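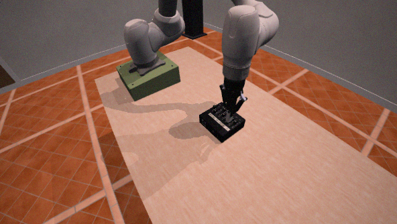

# Trudex to open second furniture repair workshop in June

Furniture repair company Trudex will open a new workshop in Fuluvard this June. It will be the company's second location, after the original shop in Udach.

The Fuluvard workshop will take in tables, chairs, dressers and bed frames from homes and small businesses. Services include joint repair, leg replacement, sanding and refinishing. Upholstery work will stay in Udach, with free transfer between the two shops.

Trudex repaired 3,426 pieces of furniture last year. Dining tables were the most common item, and demand from Fuluvard customers had pushed the wait for a table repair past two months.

"People were driving over an hour with a tabletop in the back of a van," said Halima Akinola, managing director of Trudex. "We wanted to be closer to them, and we needed the floor space anyway."

Workshop manager Raimo Vuorinen will run the new location. He has worked in the Udach shop for nine years.

Customers can drop off furniture from 8 a.m. on weekdays. The shop will stay open until 7 p.m. on Monday. Pickup is available within the city for orders over $200, and written estimates are free.

Bookings for the first 117 repair slots are now open at the Udach counter or by phone.

**Press contact:** Joonas Hyvönen, Trudex, Udach office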